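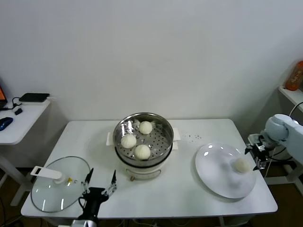

Why does my two-arm policy freeze halfway through a pick and place?

Most of the time the policy is fine and the action chunks are arriving late. Your controller runs out of commands, holds the last one, and the arms sit there until the next batch shows up. Fixing this is a lovely afternoon of work, and you don't need to retrain anything!

We run our setup on Adus, the small control layer we wrote at Hudonmont, with Lacerda serving the model. The same steps carry over to any stack that sends actions in chunks.

Step 1. Log two timestamps

Stamp each observation when it leaves the camera node, and stamp the matching chunk when it reaches the controller. Subtract. Ours came out at 330 ms on the bun task (steamer to plate, one arm on each side of the table), and that number explained everything.

Step 2. Compare it to your chunk

We control at 15 Hz and were executing only four actions before asking for more. Four actions last 267 ms. The reply took 330. So every cycle had a gap in it, and you could hear the motors stop and start.

Step 3. Ask early

Send the next request while the current chunk is still playing. In the Adus config:

request_when_remaining: 6
execute_horizon: 12

Six actions at 15 Hz gives you 400 ms of cover, enough for our delay with room for a slow reply.

Step 4. Drop the stale actions

The new chunk starts from an old observation, so its first few actions are already in the past. Skip them by timestamp. If you play them anyway, both grippers jerk backward, and with soft food that gets messy fast.

Step 5. Blend the seam

Crossfade old and new joint targets over 200 ms. Leave the gripper channel out of the blend! A half-averaged open/close command gives you a weak grip.

Step 6. Run it again

Do 28 episodes with the log on and plot the queue length. It should never touch zero. If it still does, check the image size you send to Lacerda first. The Gisville config ships with full-size frames turned on, and shrinking them before they go over the network helped us a lot.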